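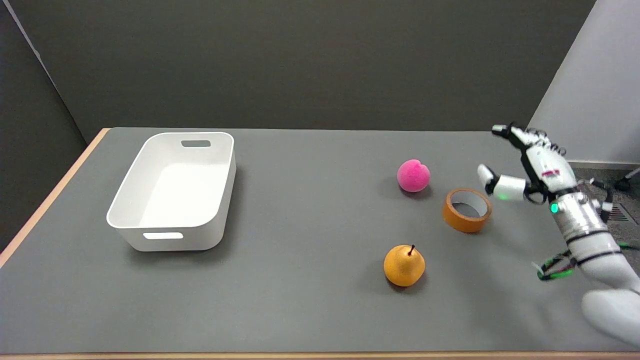

How many robotic workstations will the center buy in the coming year?
The center will buy six, in two orders, with the first order to be placed in January.

26/12/2019 – The Molletton Center for Applied Handling has approved its equipment plan for the next budget year. The plan sets aside money for six workstations, each made up of an arm, a multi-fingered hand, a table and a set of bins and test objects. It replaces the earlier practice of buying single items as projects asked for them.

Two suppliers, Grillutine and Etora, were invited to bid on the arms and hands. Bids were judged on purchase price, the cost of spare fingers and cables, and delivery time. Grillutine will supply the first order. Etora remains under review for the second, pending a revised quote for service visits.

The center's purchasing office noted that hands wear out sooner than arms and should be budgeted separately. A reserve equal to 30 percent of the purchase price of the hands has been added for repairs.

Sorting and packing work is the first use planned for the new stations. The test set lists 464 items, among them fruit, soft toys, rolls of tape and small household goods. Each station must complete 100 trial runs before final payment is released to the supplier.

Floor space and power for the stations will be provided in the Rajput Building, where two rooms are to be rewired. The cost of that work – electrical and network together – is carried under the facilities budget and does not appear in the equipment plan.

Departments wishing to reserve station time should send their requests to the purchasing office before the end of January.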